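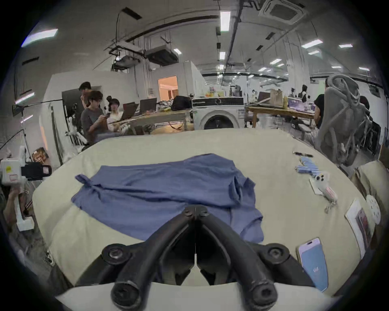 Figure 3. Hand-held gripper and crumpled blue shirt on a padded table, with pen, keyring and other small items to the right.

4. What cooks did with "until done"

4.1 The wording of the recipes

The 68 recipes were copied from the public pages of Multura on May 18, 2020 and were left exactly as their writers had posted them, spelling and all. Every one is for a savoury bake meant to feed a family at a holiday meal: nut roasts, potato layers, stuffed squash, several things with breadcrumbs on top that could not agree on a name. We took out the life stories that came before the ingredients. This shortened the set a good deal.

Section 3 dealt with amounts. Here we turn to endings, by which we mean the words that tell a cook when to stop. A recipe can be loose about onions and no harm will come of it, but it has to let the cook go at some point, and the writers in our set were oddly shy of doing so. The most common ending was a time followed by a way out: "40 minutes or until done", "an hour, maybe more, depending on your oven". The phrase "depending on your oven" does a lot of work in home cookery. It moves all blame from the writer to an appliance the writer has never met.

We sorted endings into four kinds. Clock endings give a time and nothing else. Look endings give a colour or a surface ("golden", "bubbling at the sides", and in one case "like a good tan"). Touch endings ask for a knife, a skewer or a finger. The last kind we called trust endings, and these are the ones that say "you'll know". Many recipes used more than one kind, and where they clashed we kept both. A potato layer that must be cooked for exactly an hour and must also be taken out the moment it turns golden has set its cook a small moral problem, and we wanted to see how it would be settled.

Two of us sorted the endings apart and then compared. We differed mostly over "crisp", which one of us took to be a look and the other a touch. A case was made for sound. We settled on touch and have regretted it only slightly.

4.2 The households

We asked 14 households in Prunirside to cook from the set in their own kitchens, over 11 weeks beginning in January. The start date was chosen so that nobody would be cooking for an actual holiday. Holiday cooks are poor at filling in forms, and we did not wish to be remembered as the reason a dinner was late.

Each household was given seven recipes, with a mix of ending kinds, and a kitchen diary printed on one side of a sheet. The diary asked what time the dish went in, when the door was first opened, when the dish came out, and why. The "why" box was made small on purpose, as a kindness. It was ignored, and the writing went up the margins, over the back and, in one diary, on to the packet the chestnuts had come in, which was handed over stapled to the form.

Shopping was paid for. Cooks could swap any ingredient they disliked provided they wrote it down. We had pictured a swap of one herb for another. We had not pictured a household replacing the whole filling of a pie and keeping only the title, though under the rules as written they were entitled to do it, and their diary has been kept in.

Ovens were a worry from the outset. We lent each household a Lomer oven thermometer to hang from the middle shelf, and asked for a reading when the dish went in. The readings were useful in a gloomy sort of way. Ovens set to the same mark did not agree with one another, and a few did not agree with themselves from week to week. So "depending on your oven" is a fair warning after all, and we withdraw some of the tone of Section 4.1.

4.3 Opening the door

The clearest thing in the diaries is that cooks do not wait. Dishes with clock endings were looked at well before the clock said so, in every household, including those who told us at the start that they never opened the door. When asked about this later, they explained that a quick look was different from opening it.

Trust endings drew the most visits. A cook told "you'll know" did not know, and went back to check whether they knew yet. Several diaries show the door being opened, the dish being judged nearly ready, and the door being opened again so soon afterwards that nothing much can have taken place except a loss of heat. One cook wrote "still pale, as am I". Another drew a line under the last entry and wrote only "enough", leaving it unclear whether this referred to the browning.

Look endings did better, with one exception. "Golden" was read in a great many ways. For some it meant the first hint of colour, for others a shade that the rest of us would call brown and that one teenager in the study called a crime. Recipes that tied the colour to some part of the dish ("golden at the edges, still pale in the middle") gave far less trouble, and the notes beside them were short and calm. People seem glad to be told where to look.

Touch endings were followed most closely of all. A knife either slides in or it does not. We suspect, too, that cooks like being given a job to do at the end, having spent the best part of an hour in the next room pretending to be relaxed.

4.4 When the two endings clashed

Where a time and a sign disagreed, we had expected the time to win. Numbers look official. In fact most cooks went with the sign if it came first and with the time if it came first, so that the rule in practice was to stop at the earliest excuse. The main reason given was hunger, usually somebody else's.

The drawback was in the middle of the dish. Potato layers stopped on colour alone were often written up as firm, "a bit squeaky" or, from a household of few words, "raw". These went back in. The second spell in the oven was seldom timed, and the recipe was not consulted again; by then it had lost its standing. We find this the most human part of the data and also the hardest to put in a table, and we have not tried.

Nut roasts showed the reverse. They brown slowly and look much the same from one half hour to the next, and so the clock usually got there first. Cooks were doubtful about this and tended to add a few minutes "to be safe", a phrase that came up often and was never explained. Nut roasts were described as dry more often than any other dish. One household served theirs with a double helping of gravy and marked the recipe a success, and it is not our place to argue with gravy.

4.5 Limits

The cooks were willing, which is a fault in a sample. Anyone who agrees to bake potatoes for strangers through the coldest part of the year, form in hand, is likely to be more patient than the people these recipes were written for. Prunirside also has hard tap water and a strong local feeling about parsnips, and either may have had a part in the results.

We asked why a dish came out but did not ask who was in the kitchen at the time. From the handwriting, several diaries had more than one author, and in two of them the authors plainly did not see eye to eye over the cheese sauce. A later study might give each person their own sheet. It might also use a bigger box.

Last, we did not taste anything. All judgements of "dry", "lovely" and "squeaky" are the cooks' own. Offers of leftovers were made and were turned down on grounds of method, with growing sadness as the weeks went on. Section 5 takes the same diaries and looks at resting times, where the instruction was simply to leave the dish alone, and where the rate of obedience was lower still.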